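What the second arm is going to cost us, as far as I can tell

I promised back in May that I would write down the money side of our little toast project, and then I kept putting it off, partly from laziness and partly from not wanting to see it all added up in one column. Well, the column exists now. It lives in a spreadsheet with a lot of yellow cells, and yellow in my spreadsheets means "I guessed."

For anybody who wandered in from a search engine, hello! We are a very small group who got it into our heads to teach a printed robot arm to do breakfast, starting with bread and a toaster. We have one arm. We would like a second one, so that work doesn't stop dead every time a servo gives out, and so that two of us can try things on the same evening without being polite about whose turn it is. Our budget for the rest of the year is 800 dollars, and that has to cover everything down to the bread.

The first thing I did was get prices for the arm itself. Plerkix sells a full kit with the motors, the control board and all the parts already printed, and I'll admit I left that page open in my browser for the better part of a month, the way some people do with vacation rentals. Antunes sells the motors and board only, and you print the rest at home. Once shipping is in, the Antunes route comes out almost 100 dollars cheaper, which sounds like an easy choice until you remember the filament, the screws, and the long evenings spent sanding a joint that came out a hair too tight. We have a printer. We also have jobs.

Then there is everything that goes around an arm, and this was the part I got badly wrong in my first draft. I had one line that said "workspace" with nothing next to it, as if the walls and the mat would just be there.

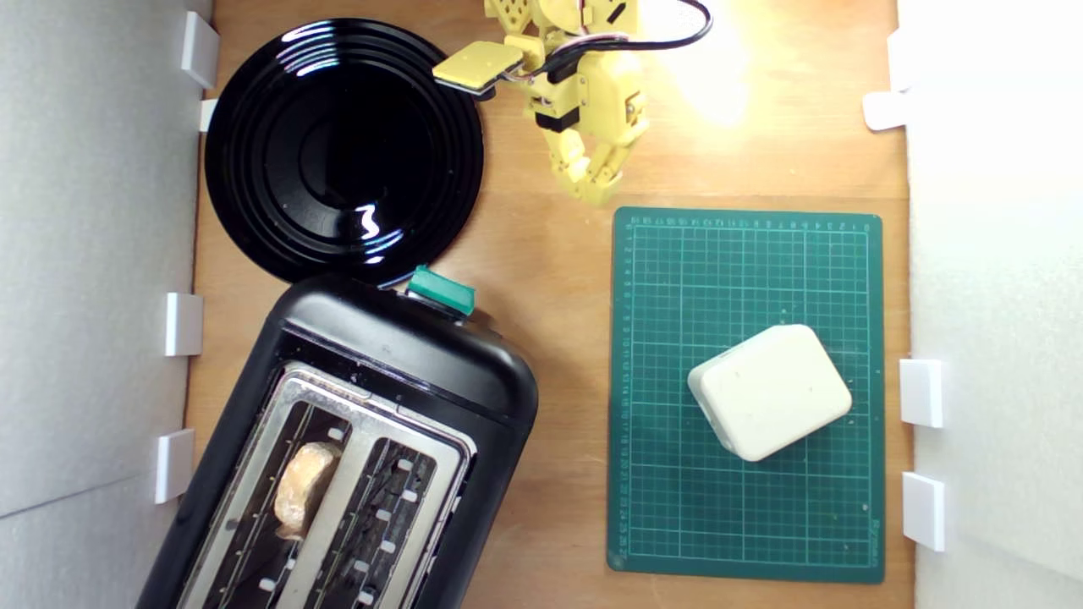 Sodero wrote in to say I should stop pricing the arm and start pricing the afternoon. Take what you spend on one working session, they said, meaning spare screws, bread, tape, whatever got used up, and multiply it by how many sessions you really think you'll run before the holidays, and only then see what's left for hardware. They had done it the other way around with their own setup and ended up with a lovely arm and no money for a replacement motor when the wrist went.

I thought that was very sensible and a bit annoying, and I spent the next evening redoing the whole thing from that end. The workspace line now has 57 dollars in it, for foam board, a cutting mat and a few odds and ends. I had a nicer number in there at first, with proper panels and a better lamp, but foam board is light and easy to cut, and I can't justify the panels while we're still changing our minds about where things go. The lamp I may sneak back in later. (If you're in the group and reading this, you didn't see that.)

Motors are the line I worry over most. I've put in 2 spares, both for the hand end of the arm, and I could be talked into another one for the shoulder if the Antunes price holds. What I don't want to do is buy a whole drawer of them and then find out that the second arm takes a different size. So before any order goes in, somebody has to sit down with both parts lists side by side and check every joint. I suspect that somebody is me.

Grippers are a different sort of question. The fingers are printed, so a new pair costs us next to nothing in plastic, and that makes it very tempting to treat them as free.

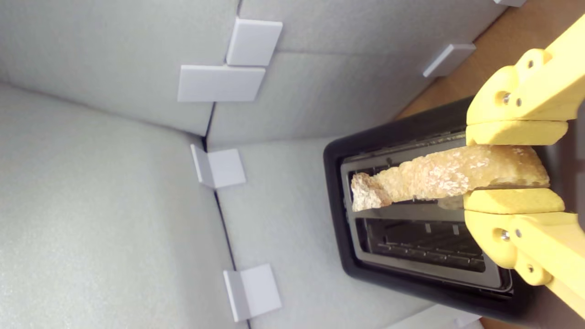
They aren't free, though, when you count the evenings. Every change to a finger means printing it, fitting it, finding out which screw is now too short, and going through all the positions again from the start. Flavier, the shop I buy most of our small hardware from, does a mixed box of screws that would save me a good many separate trips, and I've added it to the list with no guilt whatsoever. I've also set a little aside for pad material, so we can try a few different grips on bread before we settle on one for both arms. Soft bread and crusty bread are two very different customers, as anyone who has ever made a sandwich knows.

The toaster line is the only one I'm at peace with. We have a toaster, and a spare would be cheap if we needed one.

So the plan, as it stands this evening, is motors and board from Antunes, parts printed at home, the screw box from Flavier, and whatever is left goes into a reserve that I've labeled "do not touch" in capital letters. The Plerkix kit stays on the page as plan B in case the printer acts up. I still need a firm shipping quote before I can turn the last few yellow cells white, and I've asked for one. If you've ordered motors from either place lately and got stung by a fee I haven't thought of, please leave a note in the comments before I press the button!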